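第144号物品

关于Vutano招待所餐室小桌陈设移交经过的报告

一、缘起

Vutano招待所停业后,其全部动产依照规定移交Skorkov遗留物品登记处(以下称本处)。移交清册由招待所方面编制,一式2份,双方各执一份,所列物品共一百四十四项。本处派出登记人员三名,由笔者担任记录,于十二月初进驻,逐项核对,逐项贴签,至月末完成。

核对工作大体顺利。客房部分,床、柜、台灯、水壶与清册相符,缺损者另表注明。厨房部分,锅具有一项重复登记,已予更正。洗衣间有烫衣板一块,清册漏列,经协商并入附项。凡此种种,均属移交工作中的常见情形,报告正文不再赘述,见附表。

需要单独说明的是餐室。餐室在底层北侧,面积三十五平方米,设大桌四张,小桌一张。大桌供住客用餐,桌椅均已贴签。小桌靠内墙,从未用于用餐,清册将其单列一章,章名为“小桌及其陈设”,章首有手写说明一段。说明系招待所前任主管所书,字迹端正,全文如下:

“小桌上的东西,请整体移交,勿拆散。摆放次序如有变动,请于当日恢复。”

说明未写理由,亦未引用任何条文。本处工作规程中,物品按材质分类入库,纺织归纺织,玻璃归玻璃,编织器物归杂项,没有“整体移交”这一类别。登记人员当日下午就此讨论,意见不一,遂决定先行登记,归类问题报请处长裁定。

二、小桌的陈设

小桌铺浅青色桌布,印有白色细线方格。登记人员曾提议将桌布收起,另铺衬纸以便作业,经比较,方格对记录位置颇有用处,桌布遂予保留,各件物品均在原位登记。

清册对小桌陈设的记载详于其他各章。客房的台灯只写“台灯”,小桌上的篮子却写了整整一行:藤编,长形,多角,内衬亮绿色布,有盖,盖与篮身分置,盖立于篮后。笔者核对时注意到,盖顶有藤条拧成的小环一个,清册未写,已用铅笔补入。内衬布略有褶皱,评估时应否计为瑕疵,登记人员认为不计。

篮旁有泡沫小方块两个,一橙一绿。清册将其列为“方块,橙”与“方块,绿”,各占一项。同事建议合并为一项,理由是材质相同、大小相仿、价值均可忽略。笔者查阅规程,合并登记须经移交方书面同意,而移交方当时已无人在岗,只得维持两项。橙色方块斜置,同事顺手将其摆正,随后想起章首说明,又将其斜了回去。至于斜的角度是否与先前一致,三人未能取得共识。

此外有仿真蔬菜若干,沿桌前缘排列,其中白茄子一个,横卧,附绿叶。清册中该项写作“茄,白,假”。“假”字下面画有横线。前任主管对真假一节显然十分留意,这一点与后文所述事项有关,请审阅者注意。

最后是绿玻璃器一件,金色细边,表面有放射状棱纹,边沿起伏如花叶。置于仿真蔬菜之后,占桌面右半。
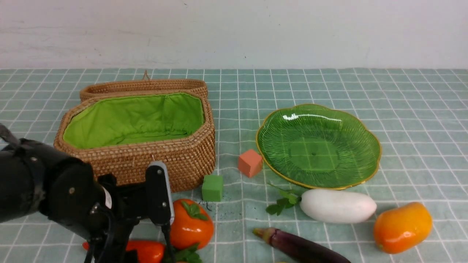 三、关于“盘”与“碗”

绿玻璃器在清册中写作“盘”。登记人员之一主张应写作“碗”。

此事初看无关紧要,实则不然。按照本处规程,盘类可以叠放,碗类须单独衬垫,二者所用箱具不同,费用亦不同。箱具由Wojcik搬运行供应,该行要求事先申报数量,申报后不得更改。因此,在箱具申报之前,必须就该件物品究竟属盘属碗作出结论。

主张为盘者认为,清册既已写明,移交方的表述应予尊重;且从餐室门口望去,该件物品平展地卧在桌上,与叶片无异,任何人第一眼都会称其为盘。

主张为碗者认为,应当走近看。走近俯视,内壁棱纹成弧形一道道扫过去,光落在上面,有深有浅,器物既有内壁,便是碗。

双方各自坚持,午饭后仍未结束。笔者受命调阅招待所旧档,以查明该件物品购入时的名称。旧档存于楼梯下的柜中,按年份捆扎,保存状况良好。笔者用去一个下午,在十年前的采购单中找到一行字,商号为Skudisex器皿行,品名栏写的是“绿玻璃,金边,一件”。既未写盘,也未写碗。数量栏后面有铅笔小字:“放小桌。”

笔者将采购单带回餐室,三人传阅。主张为碗者看过之后说,能写出这样一行字的人,多半也在柜台前犹豫过。此语与登记工作无关,本不应载入报告,但当时在场者均表同意,故予保留。

经商议,该件物品的品名定为“绿玻璃器”,箱具按碗申报,清册原文“盘”字不予涂改,于页边加注。

四、第一百四十四项

清册末尾一项,即第一百四十四项,全文只有三个字:“果,一枚。”

该项列于小桌一章之末,无颜色,无尺寸,无位置。尤应指出的是,其后没有“假”字。

本处规程第七章规定,易腐物品不得入库,不得贴签,应由移交方自行处置,并在移交完成前清出场所。如该果为真,则应当日清出,清册总数相应减为一百四十三项,凡涉及总数的文书须全部重新誊写。如该果为仿真,则与白茄子同类,贴签入箱即可。一字之差,后果悬殊。

登记人员就此进行了询问。招待所前任主管已迁往外地,通信地址不详。原厨房人员中有一位仍住在本镇,笔者持介绍信前往拜访。受访者答称,小桌的事向来由主管一人料理,厨房不过问。问及果子,受访者思索良久,说记得一直有一枚,颜色很好。问及是否更换过,受访者答称没有看见过更换,又说自己每天清早来,傍晚走,夜里的事说不准。

问及小桌的用途,受访者说,冬天住客少,有时整层只住一位。独自来的客人下楼吃饭,不愿对着空椅子,就对着那张小桌坐。主管大概是看到了,从那以后小桌上便总有东西,隔一阵添一样。篮子先来,后来是那些菜。方块是哪一年来的,受访者不记得,只记得有个带孩子的客人退房之后,桌上就多了两样颜色。

以上谈话记录两页,已由受访者签字。

笔者返回招待所时天色已晚,餐室的灯尚亮。两位同事并未离开,一人坐在大桌旁填写标签,另一人坐在其对面,椅子朝向小桌。笔者将谈话记录读了一遍。读毕,三人均未发言,约十分钟后方才恢复工作。

五、处长的意见

归类问题与果子问题一并上报。处长批复如下:

其一,整体移交无先例,但规程亦未明文禁止。请登记人员提出可行办法。

其二,果子是真是假,请登记人员直接查验。上述问题用手一摸即可解决,不必附谈话记录。

第二条批复在情理之中。笔者须如实说明,登记人员进驻以来,贴签已逾百件,唯独未曾拿起过那枚果子。其间并无禁令,亦无人提议不要拿。各人事后分别陈述理由,一人称当日手上沾有浆糊,一人称以为他人已经查过。笔者的理由是,清册上既然没有“假”字,不妨让它暂时没有。此理由不能成立,笔者接受处长的批评。

收到批复的次日上午,登记人员会同查验。在场者三人。查验前先记录原状:果子呈橙红色,圆形,置于绿玻璃器内,左侧贴近内壁的棱纹;果身有浅色光亮,中部有深色小点一处。玻璃金边之外,是浅青色的方格。

小点一节,三人均反复看过。真果常有这样的斑点,做得讲究的假果也有。

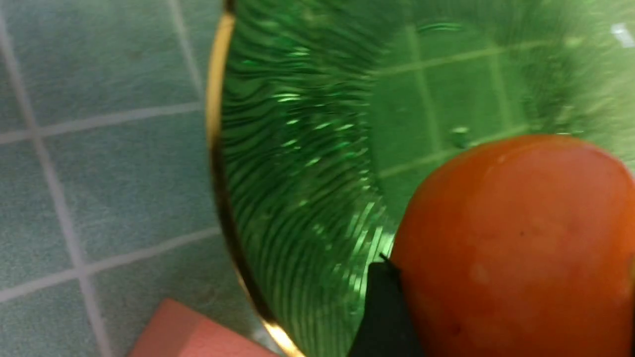 在场者中有人提出,倘若它是真的,是不是就得今天拿走。

笔者答称规程如此。

提问者接着说,冬天的屋子,放一枚果子能放很久,或者可以等移交签字之后再看。又说,清册第一百四十四项写的是“果,一枚”,眼前确是果一枚,账物相符,登记到此已经可以算作完成。

另一位同事指出,处长的批复要求查验,账物相符不等于查验完毕。提问者承认此点,但请求将自己的意见记录在案。现予记录。

随后,由笔者执行查验。笔者洗手,擦干,将果子取出,在手中停留片刻,放回原处。全程由两位同事见证。放回时,笔者尽量使斑点朝向原来的一面。

查验结论见附件,已封存。

六、办理办法

根据处长批复第一条,登记人员提出整体移交的办法,内容如下:

(一)小桌及其陈设作为一组,使用同一组号,组内各件保留原有项号。组号写在桌腿内侧,不在陈设物品上另贴标签。

(二)装箱之前,以桌布方格为准,绘制位置图一张。篮在何格,盖在何格,橙色方块斜向何方,均以图为据。位置图随桌走。

(三)绿玻璃器以碗用箱具包装,箱外写“绿玻璃,金边,一件”。

(四)橙色方块与绿色方块同装一袋,袋上注明两项。

(五)到达本处库房后,于东侧窗下开箱,按图复原,不入架。

(六)第一百四十四项由经办人随身携带,不装箱。

处长对第一至第四条无异议。对第五条,处长询问库房东侧窗下原有何物。经查,原有旧档案柜一只,柜内为历年作废表格。处长同意将柜移往西侧。对第六条,处长以红笔在“随身携带”四字旁画一问号,未作批示。登记人员按未予否决理解。

七、启运

启运当日,Wojcik搬运行来车一辆,人员两名。大桌四张先上车。搬运人员询问小桌为何不一并搬走,笔者请其稍候,并说明组内物品正在按图装箱。

装箱顺序如下:先仿真蔬菜,次方块,次篮,次盖,次绿玻璃器。白茄子以软纸包裹,绿叶一端朝上。篮内衬布未作整理,褶皱保持原样。绿玻璃器最后包装,由主张为盘者与主张为碗者共同完成,两人各执一边,过程中未再争论。玻璃入箱之前,曾对着窗户停了一下。

桌布最后收起,沿方格白线对折,折痕均落在线上。

餐室清空后,登记人员按规程作最后巡视。窗已关,暖气阀已关,电源已断。靠内墙处,地板上留有桌腿印痕四处,较周围颜色浅。规程要求记录场所内一切遗留物,印痕不属于物,未登记。

钥匙交还镇公所,取得收据。

招待所至本处路程不远,车行途中下雪。笔者与同事同乘一车,第一百四十四项放在笔者大衣右侧口袋内。途中同事两次问及是否安好,笔者两次答复安好。

八、复原情况

小桌于到达次日在库房东侧窗下复原。复原工作依位置图进行,历时一小时有余。其中篮与盖的相对位置调整两次,橙色方块的角度调整多次。参与调整者除登记人员外,尚有本处会计一人、收发一人,二人均非本项目人员,系路过。

复原后,本处人员陆续前来查看。有人认为茄子应再往左,经核对位置图,茄子位置无误。有人询问可否在旁边放一把椅子。库房内不设座椅,此前有明文规定,理由为避免人员久留。笔者将此询问转呈处长,处长批:“放一把,算借用。”

椅子由会计室调拨,已办理借用手续,期限未填。

自此至本报告撰写时,椅子的使用情况未作正式统计。据笔者所见,中午使用者较多。使用者通常自带午饭,面朝小桌而坐,饭毕将椅子推回原处。有一次,笔者因补送附表,在非办公时间进入库房,见处长坐在椅上。处长表示正在核查借用物品的状况。笔者询问状况如何,处长答称良好。

九、未结事项

(一)旧表格柜移至西侧后,挡住消防示意图一角,待处理。

(二)Wojcik搬运行来函,询问碗用箱具是否退还。箱具目前存放器物说明及软纸,拟于清理后退还。

(三)审计人员于次年夏季例行检查时,对第一百四十四项提出书面疑问,认为附件既已封存,登记簿内便无法看出该项物品的材质,应启封,或在品名后补写一字。登记人员就此答复:清册原文为“果,一枚”,移交方未写之字,接收方不宜代写;封存附件可应处长要求随时启封。处长迄今未作此要求。

审计人员随后要求实地察看。笔者陪同前往库房。时值正午,窗外光线充足,玻璃的绿色落在方格上。审计人员在小桌前站立,俯身,直起身,又俯身。笔者准备了手套一副,置于椅背,供其取用。

审计人员没有取用手套。其在检查表该项一栏写下“与清册相符”,签字,又问椅子可否坐一会儿。

(四)位置图因翻阅频繁,折痕处已有破损,需重绘一份。重绘时拟将橙色方块的角度标注清楚,以免日后再生争议。申请方格纸两张,请批准。

以上报告,请审阅。

Skorkov遗留物品登记处
记录员
2018年7月24日

附:移交清册副本;谈话记录两页;位置图;箱具申报单;椅子借用单;查验结论(封存)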